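Subject: Re: [shopfloor-talk] Can it tidy a bench yet?
Reply-To: list

On Saturday a list member in Drenach wrote:

> My brother-in-law says we will all have one of these at home
> inside of 5 years, folding the towels and putting the screws
> back in the right jar. I have been hearing this my whole life.
> Has anyone on the list seen a machine do a dull little job
> from start to finish without a grown-up standing next to it?
> Not a car plant. I mean the kind of job you give a teenager.

Your brother-in-law and mine should meet. They could go in together on a flying car.

I can offer something close to an answer. Our shop has been working with the Afolabi people on a sorting job, and for now most of it happens in simulation. You build the bench in software, put the arm on it and let it practice where it can't chip anything. The job is the one you'd give the teenager: take the small parts out of the tray, one at a time, and put each where it belongs. Blocks, cylinders, little bottles with blue caps, and a stack of flat white pieces that I have come to dislike personally.
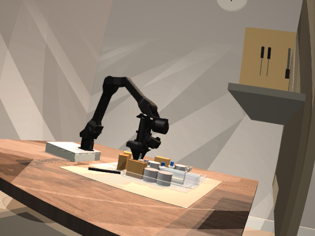
Cluvumstead, April

I date my notes like that out of habit, so don't read anything grand into it. The setup is an arm on a table, two fingers over a clear tray, and a shelf off to the right with three screwdrivers on a board. The screwdrivers are not part of the job. I wish they were, as hanging up a screwdriver is the one chore everyone in my building has failed to learn.

Now the numbers. Over the winter we ran 1,079 tries at picking one part and setting it down in its spot. It got 1,060 of them. My boss was ready to order cake. Then we looked at which parts it had been asked for, and nearly all of them were the wooden blocks and the big cylinders, nicely spaced, with room for the fingers on both sides. Ask for the top piece off the white stack and it goes after 2, or shoves the pile along the tray and waits for praise.

The other thing is speed. I can empty a tray like that while talking on the phone. The arm takes long enough that I have gone for coffee, come back and found it still thinking over a bottle.

So to the question as asked: start to finish, alone, no. With somebody nearby to restack the white pieces, yes, on a good day, in a world made of math. The crew at Flovness say they have a real one doing a real bench this summer, and I plan to drive over and see it. Towels I can't speak to. If anyone here has watched one fold a fitted sheet, please write to the list, and say how many people were holding the corners.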